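Section 4. Comparing two sets of fingers on the Vurer arms

By now both arms are clamped down and talking to the controller, so this is where it gets fun! You're going to run the same small job with the Prekero fingers and then with the Kotian fingers, and see which pair suits your work. Allow an afternoon for it the first time through.

Before you start

You will need a plate, a cup, the 2 mm hex key from the tool pouch and both finger sets. Check that the Sorach controller shows firmware 241 or later. Earlier versions don't save grip force, and grip force is half the story.

CAUTION: Press the stop button and wait for the motors to go slack before you touch a finger screw. The arms sag when they lose power, so hold each one by the forearm as you do it.

4.1 Fitting the fingers

1. Fit the Prekero set to both arms. Always change both — a mixed pair makes the results very hard to read.
2. Tighten each screw until it just bites, then give it a quarter turn more.
3. Open and close each gripper by hand. You should feel an even drag from end to end.
4. Turn the power back on and choose Tools > Fingers > Zero. The closed reading should settle at 2,125. If it's more than 17 away from that, loosen the screws, seat the fingers again and repeat.

Note: The Kotian fingers are a touch longer. Zero again after every swap, even if you're only going back to a set you used ten minutes ago.

4.2 Running the cup and plate test

1. Stand the cup upright on the plate.
2. Send both arms to the ready pose, with the grippers facing each other and clear of the crockery.
3. Start the script called lift_cup. One arm takes the cup by its wall, raises it and sets it down again on the plate.
4. Run it with the cup in the middle of the plate, then with the cup well over to one side.

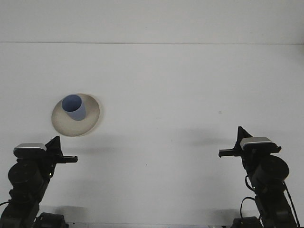
5. Save the log before you move anything. The controller keeps only the last run, and it's maddening to lose a good one.
6. Swap to the Kotian fingers, zero them and go back to step 1.

CAUTION: Keep your hands off the table from the moment the script starts until the ready light comes back on.

4.3 Reading the results

Open both logs side by side and look at the force line first. Syahrul Tambunan, who wrote the script, likes a peak under 1,331 on the controller's own scale. Higher than that and thin cups start to flex. Then look at the wobble line just after the lift, where the two sets really show their characters and where I always end up spending far too long!

If the cup slips on one set only, wipe the finger pads with a dry cloth and run that set again before you judge it.

To try the plate as well, load lift_plate and carry on to Section 5.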